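Ticket 165: Washer stops mid-cycle, error E7, drum full of water
Opened by: Chidubem Lawal
Status: Closed (reluctantly)
Date: May 25, 2022

Reported problem
Sekley front loader, bought used in March. Runs the wool program fine until the spin, then stops, shows E7 and sits there holding my laundry hostage. Door stays locked. Normal cotton loads finish without complaint, so it only hates sweaters.

Log entry 1, Riku Tamura
Asked customer to switch off at the wall for 5 minutes and retry. Customer replied that he had already done this "in the spirit of optimism." Same error.

Log entry 2, Riku Tamura
E7 on this model means slow drain. Asked customer to clean the filter behind the lower flap. Customer found one hair tie, a guitar pick and a coin from a country he has never visited. Put a towel down first, I said. He read that part afterward. 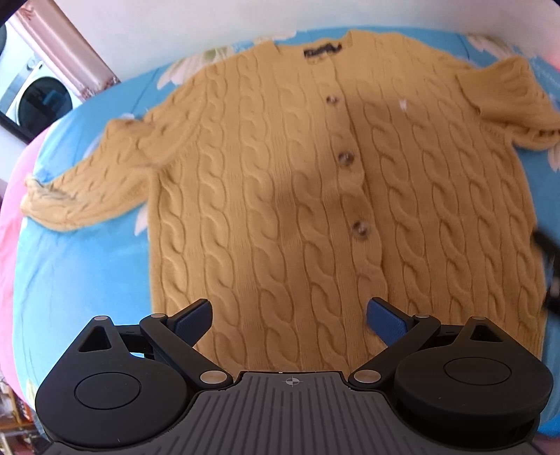
Log entry 3, Chidubem Lawal
Filter clean, floor also now clean. Ran wool again with nothing in it. Stopped at 58 minutes, E7. I have started drying knits flat and washing them in the sink like my grandmother, who never once had to open a ticket.

Log entry 4, Akihiko Nagano
Taking over from Riku. Please check the drain hose where it goes into the standpipe. If it's pushed in too far it can siphon, and the machine gets confused about how much water it has.

Log entry 5, Chidubem Lawal
Hose was in so deep I needed both hands to get it out. Pulled it back to the mark, used the clip that had been taped to the back of the machine, unopened, by the previous owner. Wool program finished. Ran it again out of suspicion — finished again.

Log entry 6, Akihiko Nagano
Closing. Article on E7 updated to mention the hose before the filter.

Log entry 7, Chidubem Lawal
Could it mention the towel before both?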